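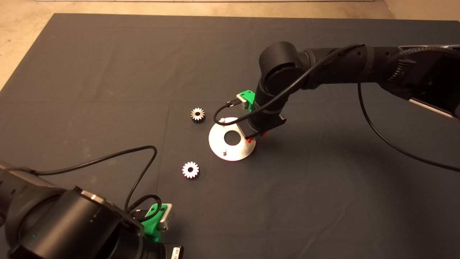 Right arm over the base plate, two gears still to go on.

Home | Projects | Fault log | FAQ | Contact

By Reda Mahrous, September

Gear bench faults: your questions

What went wrong?
The right arm stopped dead halfway through a gear placement and wouldn't come back until I cycled the power. It did it 7 times in one afternoon before I gave up and put the kettle on. The log said error 805 every time, which on our controller just means "lost contact with wrist module". Not much to go on!

So was it the module?
I thought so, and swapped it with a spare from Zatstead. Same fault. Then Sachiko Ikeda asked me to wiggle the thin cable where it plugs into the module (the silvery one in the green bracket) and the arm dropped out straight away. The plug was working loose when the wrist turned far enough to pull the loop tight.

Did anything get damaged?
One bent peg on an older plate, and a gear I still haven't found. No fingers, thankfully. I had my hand near the mat on the second stop, though, and I shouldn't have. A stopped arm is still a powered arm, so please hit the stop button before you reach in.

How do I fix mine?
Power off, reseat the plug, leave more slack at the wrist, then turn the joint by hand through its whole range and watch the loop. Mine has done more than 2108 placements without an 805 since I did this.

Do I need the Lirkier clips?
They're nice, but a soft tie does the job. Don't do it up tight (guess how I know).

Does the left arm need doing too?
Check it, yes. Mine never faulted but I gave it the same slack anyway.

14 comments | 32 shares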